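4. What do shoppers learn from a box?

4.1 The claim under test

A good deal of recent work on low-cost audio goods rests on an idea that is rarely tested: that shoppers read packaging, compare what they read, and then choose. Rankin's model of shelf comparison, which most of the papers in our review borrow in some form, treats the front panel as a short list of attributes and the shopper as someone who adds them up. Kerr goes further and treats the printed attributes as a stand-in for quality. We doubt both, and this section sets out why.

The first trouble is with the data. Rankin's 2,344 choices were collected on a screen, where box fronts appeared side by side, at equal size, evenly lit, with nothing behind them. A participant could not turn a box over, could not misread a label because a second box was in the way, and had no reason to stop early. Under those conditions people do look at attributes, for the plain reason that there is nothing else to look at. To move from there to the claim that "packaging drives choice" takes a step the original paper does not defend.

The second trouble is with the wording. "Attribute" is used for at least three different things in this literature: a feature of the product (noise canceling, a microphone), a feature of the print (color, size of the brand name), and a feature of the display (height on the shelf, the neighbor on either side). Galbraith noticed this and proposed separate codes, but her own tables fold the second and third together again when the cells get small. We went back through her appendix and could not recover the split.

4.2 Store setting

Our own sessions took place in the headphone aisle, where boxes of several brands share a shelf and stand upright with their fronts out (Figure 3). We left the stock as we found it. Tidying the shelves would have made the coding easier and the results less useful.
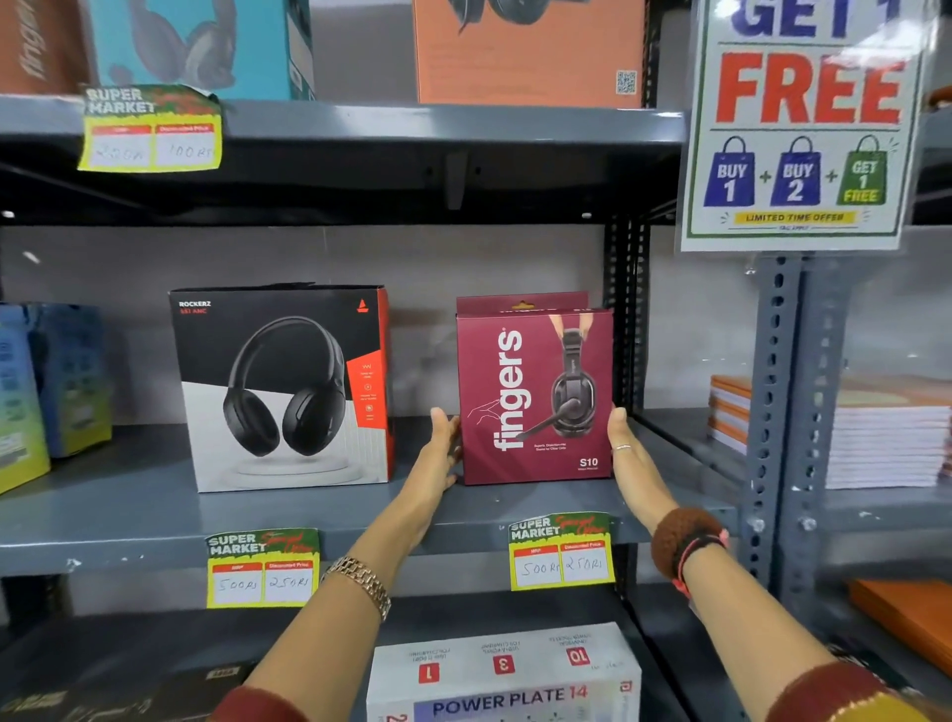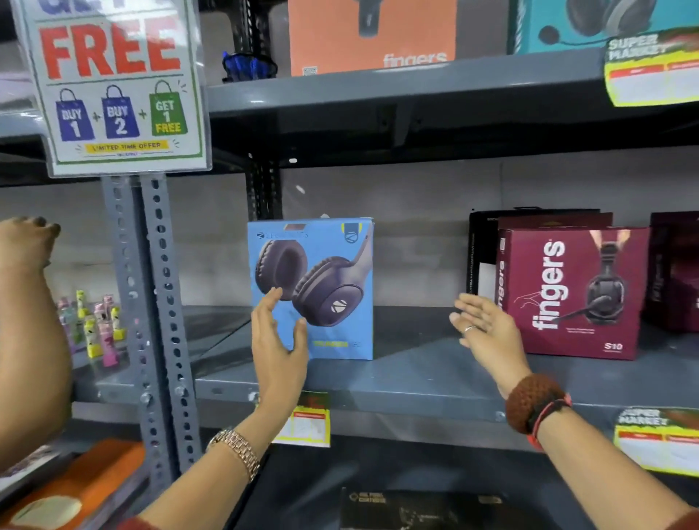 Figure 3. Boxed headphones on store shelving, with a hand in contact with a box in each panel. Left: maroon "fingers" S10 box. Right: light blue headphone box beside a row of maroon boxes.

Two coders, Triệu and MacLeish, marked each session for first touch, full grip, turn and return. A touch was any contact between hand and box. A grip needed two sides of the box held at once. They worked apart and met only after the full set was finished. Disputed events were settled by a third reader who had not seen either set of codes. We logged 1,631 touches and 751 grips across all sessions.

We do not think these numbers should be read as a measure of interest. Kerr does read them that way, and her "engagement score" gives a grip twice the weight of a touch. No reason is given for the two. A person may grip a box to move it aside, to see the price behind it, or to check that it is as light as it looks. The hand cannot tell us which, and we would be wary of any method that says it can.

4.3 What the record supports

Three readings of the grip data are open to us, and we can rule out only one.

The strong reading, that shoppers gripped boxes in order to read them, fails on timing. Of the 751 grips, 71 were followed by a turn to the side or back panel, where nearly all of the detailed product information is printed. If reading were the purpose, we would expect far more. A supporter of the attribute model could reply that the front panel is enough. Perhaps it is, but then the model has to explain why shoppers picked up a box whose front they could already see.

The second reading is that handling follows a choice that has already been made. On this view the shopper walks up with a price and a shape in mind, and the box is picked up on its way to the basket. Our return codes make this hard to hold in general, though it may be true of some people.

The third is that much of the handling has no single purpose. We find this the most likely and the least satisfying. It predicts very little. It also fits badly with the trade reports, in particular the Brerner and Gandia surveys, which both ask shoppers why they picked up an item and then offer no option for "no reason." A survey built that way will always find reasons.

4.4 A note on color

Several reviewers of an earlier draft asked about box color. Aoun's much-cited result, that warm colors draw the first touch, has been repeated so often that it is now treated as settled. The original sample came from one chain, and each color in it belonged to a single brand. There is no way to tell a color effect from a brand effect in such a design, and later studies that cite it have mostly kept the same flaw. Ours does too – we did not control the stock, and so we report no color result at all.

The Dovano replication is sometimes offered as an answer. It swapped colors across brands, which is the right move, but used blank boxes with no product image. A blank red box on a shelf of printed ones would attract a hand in any store.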